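Looking after artificial flowers (and making them look less artificial)

Posted 25 Aug 2021 in Around the House

I used to be terribly snooty about fake flowers. My nan had a bowl of plastic roses on top of the telly that were more dust than rose, and I swore I'd never have one in the house. Well, I now own a cupboard full of them. My front room faces north, I forget to water things, and the cat eats lilies given half a chance, which is dangerous for her and expensive for me. So artificial it is, and I've picked up a fair few tricks along the way.

Most of what follows I learned the hard way. The rest comes from Nokuthula Zulu, who did the window displays at Lawal for years and is much tidier than I am.

Getting them out of the packet

New stems nearly always arrive squashed. The leaves lie flat against the stalk and the petals have a crease down the middle. Don't panic and don't send them back! Give each one a gentle shake upside down, then hold it over the steam from a kettle for a few seconds at a time – keep your fingers well back, steam burns are nasty – and tease the petals open as they soften. Fabric flowers love this. Plastic and foam ones don't, so for those I use a hairdryer on the lowest setting and go slowly.

Bend the stem as well. Real stems are never dead straight. If there's wire inside you can put a soft curve in with your thumbs, working along a little at a time, and it makes more difference than anything else on this page. If you bend it all in one place you get an elbow, and an elbow looks like a drinking straw.

Dusting

A big soft make-up brush is the best thing I've found, better than any duster. I keep one just for this. Start at the top and work down, and do the undersides of the leaves too. For a really neglected arrangement I put it in a pillowcase with a cupful of table salt, hold the end shut and shake it for a minute or two. You'll be horrified by the colour of the salt. Do it outside, and check a hidden petal first if the flowers are old or precious.

Feather dusters just move the muck around, in my opinion. I know people swear by them.

Washing

Plastic greenery can go in a washing-up bowl with lukewarm water and one drop of washing-up liquid. Swish, rinse, shake, and leave it on a towel somewhere airy. Keep the cut end out of the water if you can, or the wire inside will rust and you'll get brown dribbles in your nice glass vase.

Fabric petals are another matter. Dark reds and purples can run, and I ruined a cream peony by washing it with a burgundy one. Dab with a damp cloth, and if you must wash them, do each colour separately. No bleach, no window cleaner, and no leaving them on the radiator to dry. I did that with a Plalar eucalyptus garland and it came off with stripes.

Leaves that fall off

This is what I get asked about most. On most of the cheaper stems the leaves aren't fixed on at all, they're only pushed over a little plastic peg. Off they pop the moment you pull one stem out of a bunch, and then you find them down the back of the sofa at Christmas.

Save every one. I have an old takeaway tub with all my strays in it, leaves and sprigs and the odd berry, and it's the most useful thing in the cupboard. To put a leaf back, push it on to its peg with a slight twist. If it's gone slack, a dot of clear glue on the peg will hold it. I use Fikico, though any clear craft glue will do, and I put it on with a cocktail stick or it goes everywhere. Hot glue is quicker but you get those spidery threads all over the place, and they're a pain to pick off.

If the peg itself has snapped, don't bother trying to mend it. Turn that side of the stem to the wall, or wrap a bit of florist's tape around and tuck the leaf in under it.

Sorting before you arrange

I always tip everything out and look at it before I put a single stem in a vase. It feels like a faff and it saves so much time. You want a big clear table, light coloured if possible so the dark leaves show up, and something open-sided to hold the bulk of the flowers. A plastic basket is good, and shallow trays are even better for the thin twiggy bits that tangle.

Lay the stems flat and don't pile them. Hydrangeas especially, as the heads get crushed under their own weight if you stack them. And keep the loose sprigs on the table where you can see them until you know which stem they came off.

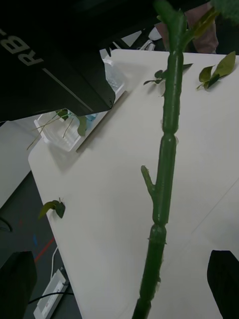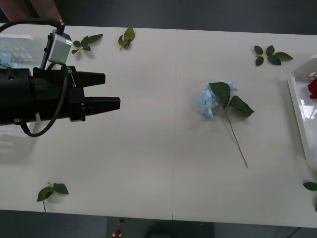

Once it's all spread out I make up my mind what's a star and what's filler. Big round heads like hydrangeas are stars and you need very few of them. My sister-in-law bought up to 4 for one jug and it looked like a bathing cap. I'd use 2 and fill in with greenery, with one head a bit lower than the other so they aren't sitting side by side like headlamps.

Greenery first, then the big heads, then anything long and thin to poke out at the sides. Parvaneh Mousavi at my craft group does hers the other way round, flowers first, and her arrangements are lovely, so do whatever suits you. We've agreed to stop discussing it.

Cutting stems down

Please don't use your kitchen scissors! There's usually wire in there and it will take a chip out of the blade. Proper wire cutters are cheap enough. Hold on to both ends when you snip, as the short bit can fly, and wear glasses if you've got them.

Before you cut, try bending the bottom of the stem back on itself. If that brings it down to the right height you can leave it, and you'll still have the full length when you fancy using it in a taller vase. With a clear vase you'll see the bend of course, so in that case cut, but measure against the outside of the vase first and cut longer than you think. You can always take more off.

Any branch tips you chop away are worth keeping too. A tiny forked bit of twig fills a bud vase nicely.

What to put in the vase

For a vase you can't see through, scrunched-up newspaper packed into the bottom is all you need, and it's free. It grips the stems and you can change your mind. Dry sand is good for anything top-heavy. I had a tall Sterneo vase that went over every time somebody shut the front door, and a bag of play sand sorted it out.

Clear glass is trickier. Pebbles hide the ends quite well. Some people put real water in to fool visitors, and I've done it myself for a dinner, but tip it away the next morning and dry the stems off.

Mixing in a few real things helps enormously. A couple of sprigs of rosemary from the garden, or ivy, and people stop looking too closely. Those go in a little tube of water pushed down among the rest, so you don't need to wet the whole lot.

Where to stand them

Out of direct sun. Blues go first, in my experience, then pinks. Mine on the landing windowsill went from sky blue to a sort of dishwater grey over one summer. If you're set on a sunny spot, swap them about every so often so they fade evenly.

Keep them off the cooker side of the kitchen as well. Grease and dust together make a sticky film that no make-up brush will shift.

Putting them away

I change mine over in November, when the berries and the fir come out. Summer stems go in a long flat box with tissue between the layers, heads alternating, and the lid on properly against the dust. An under-bed box is about the right shape. I stuff a bit of tissue inside each big bloom to keep it round, and I write the colours on the end of the box in felt pen, having once opened every box I own looking for one blue hydrangea.

The stray leaves tub goes in on top. Mine needs a new lid, so if anybody knows where I can get them singly, let me know.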